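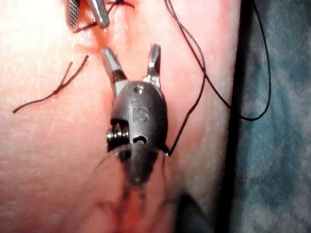
*Page last changed: May, 4:10 pm*

**House rules for loose suture around the wrist of the instrument?**

Posted by **Olga Valente**

Hi all! I'm writing up a bench sheet for our robotic suturing sessions at Loureiro and I've gotten stuck on thread. Ours says "keep the field tidy" and that's it, so everyone reads it their own way. My bugbear is the long tail lying up against the wrist housing while the jaws are wide open, with a cut bit left lying off to the left by itself. Some people call that fine as long as the stitch is good. I'd stop and sort it out. Does anyone have a written rule I could borrow, and do you count the offcuts or just clear them?

---

**Jinlong Bai**

We do have one, it's item 117 in the Stekley bench rules (yes, the list is that long, don't ask). Going from memory:

- If thread touches the housing or shaft, pause, get both tips in view, and free it with the other instrument. No tugging.
- Don't swivel the wrist until it's clear. The little cables and pulleys on the side are the bit you don't want thread working into.
- Close the jaws before you travel anywhere.
- Cut ends come out before the next stitch goes in, and whoever is at the bench says "out" aloud.

We write the offcuts down too. It felt fussy for the first 2 sessions and now I don't notice I'm doing it. Keep in mind these are our own rules for the practice bench. For anything clinical, go with the maker's instructions and your hospital's policy, full stop.

---

**prokemo_pete**

just clear them as you go imo. we never wrote it down and it's been ok

---

**lomon_bench**

I'd go with Jinlong's list, but I'd add the clear fine stuff as well as the black! The pale strands are really hard to pick out against a shiny wrist and I've missed them more than once. Our sheet says to look over the housing at high zoom before the instrument is withdrawn. Also put a name beside each rule for who can call the stop, or you'll have 1000 opinions and the thread will still be sitting there.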